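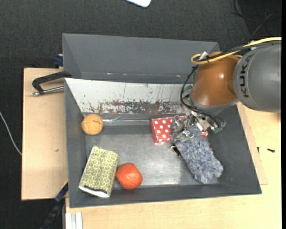

KUKA arm above a grey sheet-metal bin on a light wooden tabletop.

Dendier Blind Controller, second version: review

Reviewed by Riet Vandenberghe

The first Dendier controller was a decent radio in a poor enclosure. It ran hot in a closed cupboard, the antenna was internal and badly placed, and the scheduling lived on a remote server, so a dropped internet connection meant the blinds stayed where they were. The second version fixes two of those faults completely and the third mostly. I have had one running nine blinds in a single-storey brick veneer house in Dilcombe since March.

Hardware

The unit is a flat box that mounts on a DIN rail or screws to the wall through two slotted ears. Power comes from a plug pack or from the network cable, and I used the network cable. The connections are one ethernet port, one threaded antenna socket, four dry-contact inputs on a pluggable terminal block, and a recessed reset button. There is no display. A single status LED shows link, radio activity and fault by colour, and green and amber are hard to tell apart in a lit room.

Current draw on the bench was 95 mA idle at the supplied plug pack's rating, a little more when transmitting. After a full summer afternoon in the comms cupboard with the door shut the case was warm to the touch. The old one was uncomfortable to hold under the same conditions.

The supplied antenna is a stub. For a house with foil-backed insulation in the internal walls I would budget for the external one on the two-metre lead, sold separately, and put it in the ceiling space. With the stub, the two blinds at the far end of the hallway missed commands often enough to be annoying. With the remote antenna I have logged no misses from either of them.

Pairing

Dason tubular motors pair from the web page in one step each: hold the programming button on the motor head until it jogs, click Add, wait for the second jog. Older Dason motors with the one-way radio will also pair, but the controller then has no position feedback and estimates position from travel time. The estimate drifts. After a week of partial moves my one-way test blind was sitting a hand's width below where the interface said it was. A full open resets it, and there is an option to force one nightly, though a bedroom blind travelling at 3 am will not be popular.

Motors from other makers are listed as supported through a "generic" profile. I tried one and could only get up, down and stop.

Limits can be set from the web page on two-way motors, which saves a good deal of ladder work. Set the lower limit first. Setting the upper limit first on a reversed motor stores the pair the wrong way around and the only cure is a motor reset.

Scheduling and logic

Schedules, sun tracking and input rules all run locally now. I pulled the internet connection for two days and everything ran on time. The clock is held by a coin cell through a power cut, and after a restart the unit is issuing commands again in less than a minute.

Sun tracking takes latitude, longitude and a compass bearing per window. It works from calculated sun position only, so on an overcast day it will still drop the western blinds at four in the afternoon. To correct that you need a light sensor on one of the dry-contact inputs, and the rule editor will then let the contact inhibit tracking for a named group. The editor is plain: a condition, an optional second condition, an action, a delay. There is no "or" operator. The workaround is to write two rules with the same action. The rule limit is 200, so there is room for it.

Eave depth is not part of the calculation. For north-facing windows under a wide eave I turned tracking off and used a seasonal schedule.

Integration

The local interface is documented and works as documented. Commands are short text strings over TCP, one per line, with an acknowledgement once the motor has confirmed and not merely once the radio has sent. I wrote a driver for the existing lighting processor in an evening. State changes are pushed, so no polling is needed, but the controller drops any client that has been silent for 200 seconds. The manual mentions this once, on page 212, in a table of error codes. Send a blank line every minute and the problem goes away.

Group commands are sent to motors one after another with a small gap. On the four blinds across the living room the stagger is visible, and the last one starts moving noticeably later than the first. They also finish out of step. A true broadcast group was available in the first version, and I would like it back.

Backup exports the full configuration, including pairings, as one file. I restored it to a second unit and the motors responded without being paired again.

Support and supply

Mine came through Van Hecke, who hold the controller and the antenna but had to order the DIN clip. Technical questions went to them by email and were answered the next morning by someone who had clearly used the product. Firmware updates are manual: download, upload, wait, log in again. One update arrived during the test period and cleared the web page password without saying so in the release notes. Check yours after updating.

Verdict

Recommended for houses with two-way Dason motors and a wired network point near the middle of the building. Buy the external antenna at the same time. For one-way motors, or a row of blinds that has to move as one, a hard-wired group control is still the better choice - and if the walls are already open, the cable costs very little.

Good: local operation, position feedback, documented TCP interface, full backup
Less good: staggered groups, stub antenna, status LED colours, password cleared on update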